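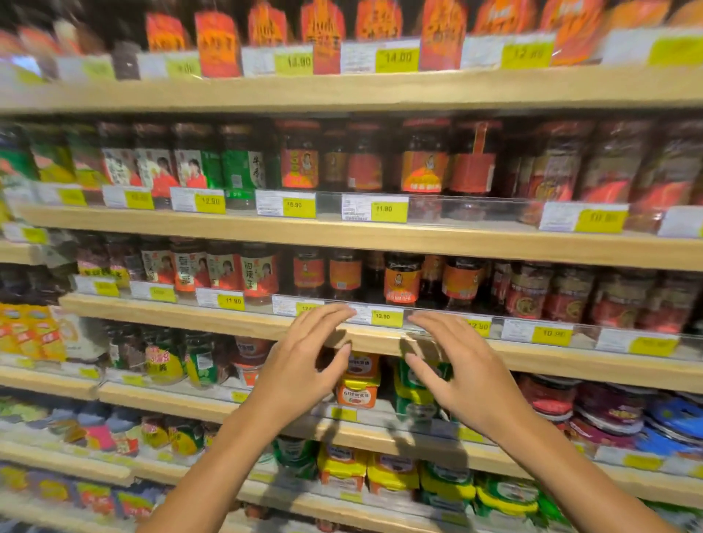 Sauces and condiments bay, shelf level. The "12.90" tag is one of several at that price on this run.

Tarer order-picking trial: progress report to the Flitine fund
October 2022

What we were asked to report

The grant pays for two things: the Quezada planning software, which decides what gets picked and in what order, and a study of what it does to the jobs of the people on the shop floor. The application promised less walking, fewer wrong items and "more rewarding work". We can speak to the first, partly to the second, and hardly at all to the third.

Where things stand

Quezada has been live at the Tarer store for the whole reporting period. It takes in online orders, groups them and sends each picker a list by aisle. The team is 26 people, two of them part-time on the trial. The software handled 469 orders in the period. Of these, 38 had at least one line corrected by hand before the order left the shop.

The supplier's summary calls this "automated fulfilment". We would ask the fund not to repeat the phrase. The planning is automated. The picking is done by hand, jar by jar, and the sauce bay shows why that will be hard to change. Jars with similar labels stand side by side, several with a woman's portrait on them, and a difference of one or two characters separates one product from the next. Prices don't help much, as 11.90 and 12.90 both turn up on more than one shelf.

What has changed for staff

Walking is down. Pickers say so and the route logs agree, although the logs come from the same software whose routes we are meant to be judging. We have asked for the raw data and have not had it yet.

The order of work is no longer theirs to choose. Before the trial, experienced staff picked heavy glass first and soft packets last, out of habit. Quezada sorts by aisle position and knows nothing about weight. Several pickers now ignore the list inside an aisle and follow it only between aisles. The system logs this as "deviation". We think it is good sense, and we have told the store manager that it should not count against anyone.

Grouping has also made the carts fuller. When several orders want the same sauce, the list asks for all of it in one visit, and the sorting is left until later. That saves steps in the aisle and adds work at the packing bench. The supplier's time figures stop when the cart leaves the last aisle, so the bench does not appear in them at all. Until it does, we cannot accept the claimed time saving.

Training was a single short session. New starters told us they learned more from whoever was on shift with them. That help takes the older hands away from their own lists, and the software reads it as slow picking. 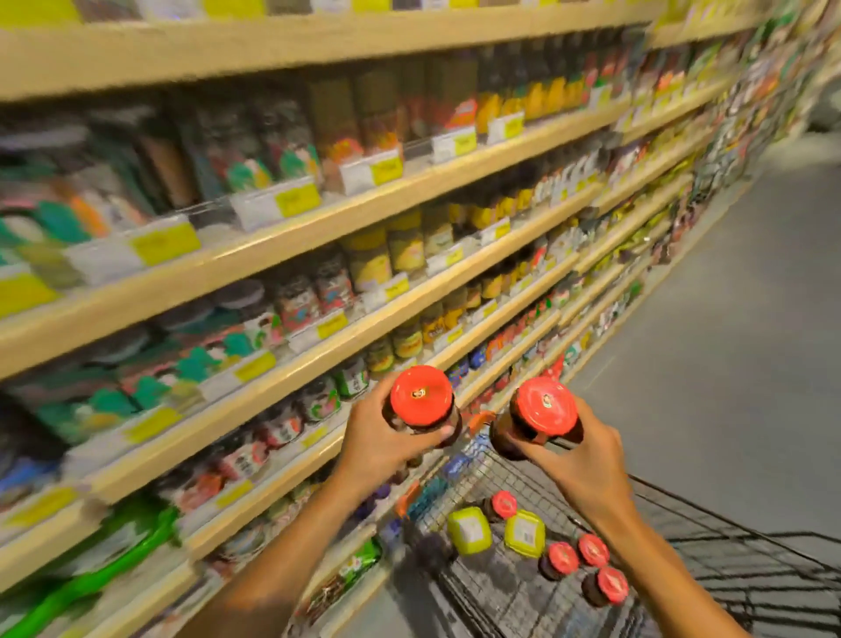 What we doubt

The proposal for the next stage rests on the Tovard module, which would set a target pace for each picker from past results. We see no case for it yet. The past results include the helping, the reordering and the corrections described earlier, none of which are recorded as work. A target built on them would punish the people who keep the orders right.

We are also unsure about the error figure. It covers mistakes caught in the shop. Mistakes found by customers go to a separate help desk and have not been matched to our orders.

Spending

Spending is within the agreed budget. The Tovard licence has not been bought and we have put that line on hold.

Next steps

Time the packing bench, by hand if need be.
Get the raw route data from the supplier.
Match customer complaints to trial orders.
Let pickers set their own order within an aisle and stop logging it as a fault.
Interview staff again, without the store manager in the room this time.

We ask the fund to leave its decision on the next stage until the first three are done.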